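Do we need another locker scheme?

Members will have had the leaflet from Bernus about its new changing room plan for the Keviso sports hall. In short, the old pegs go, 300 rented lockers come in, and the hall's running costs are meant to drop as a result. I have read it twice and I still can't find the part where the costs drop.
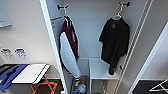

The leaflet gives a yearly saving of £3,519. It is a very exact figure for something that hasn't happened yet. It seems to rest on every locker being rented all year round, including August, when the hall is shut for 2 weeks and half of us are away. There is no line for repairs and none for lost keys. Flillari, which runs the pool across town, tried rented lockers and went back to free ones after four months. Perhaps Bernus knows something Flillari didn't. If so, it might have put it in the leaflet.
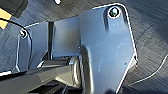
Then there is the promise of "lasting quality". We heard much the same when the Demchenko Road courts were done up, and the gate there still has to be lifted to close it. I would like to see a written guarantee, with the number of years on it, before anyone signs.

The plan may turn out fine. More people might come if they had somewhere safe to leave a coat and a bag. But the leaflet wants our replies by the end of November, and so far it has told us very little. Please write in with questions, and ask for the sums behind the saving.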